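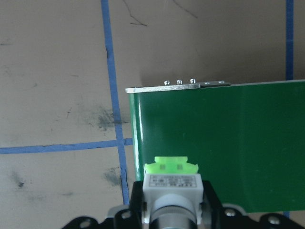
Llevo 3 años en el turno de mañana de Sesetti y hasta diciembre mi trabajo se podía explicar en una frase: coger piezas de un sitio y ponerlas en otro. Ahora cuesta más explicarlo. En la última comida familiar lo intenté y mi cuñado acabó preguntándome si soy informático. No lo soy.

La empresa decidió automatizar parte de la preparación de pedidos. No la nave entera, solo la clasificación de piezas pequeñas, que es lo más repetitivo y lo que peor lleva la espalda. El encargo se lo dieron a Irkbridge, y de allí vino Raili Saarinen, que se pasó las primeras semanas de pie a nuestro lado con una libreta. Preguntaba cosas que me parecían absurdas, como por qué giro la pieza antes de soltarla. Tardé en encontrar la respuesta: la giro para que el siguiente lea la referencia. Eso no estaba escrito en ningún procedimiento.

Antes de tocar la línea se trabaja en una mesa de pruebas, y a Panagiotis Shehu y a mí nos pasaron allí cuatro horas al día. El resto de la jornada seguimos en nuestro puesto de siempre. En la mesa hay dos brazos y una cinta transportadora, y la superficie está dividida con cinta adhesiva azul. Para hablar entre nosotros usamos los cuadros: «déjala en el segundo, pegada a la cinta». Al principio nos liábamos, porque cinta es la adhesiva y cinta es la transportadora. Ahora decimos «la azul» y «la verde» y todos nos entendemos.
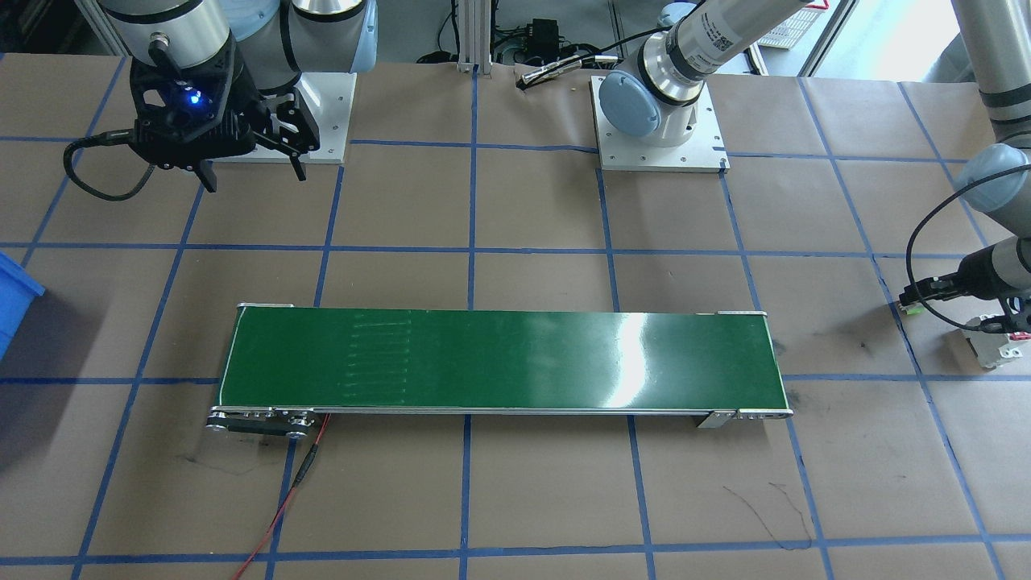

La mesa de pruebas, con la verde en el centro y la azul por todas partes.

Lo que más ha cambiado es el cansancio. Antes salía con los hombros cargados y la cabeza libre. Ahora es al revés - paso mucho rato mirando, esperando, anotando en qué momento falla un agarre y con qué pieza. Hay días que lo prefiero y días que no. A Panagiotis no le gusta y ha pedido volver a muelles cuando terminen las pruebas. Se lo han concedido.

También está lo que preguntamos todos el primer día. En preparación somos más de 50 y la dirección dice que no sobra ninguno, que los puestos que se liberen irán a devoluciones y a control. Kastriot Dimitriou, del comité de empresa, pidió que eso constara por escrito, con las categorías y los pluses. Lo tenemos firmado para los próximos 2 años. Después, ya se verá.

Lo del plus de turno sigue sin cerrarse para los que estamos en la mesa. La próxima reunión es a final de mes y llevo apuntadas las horas de todas las semanas.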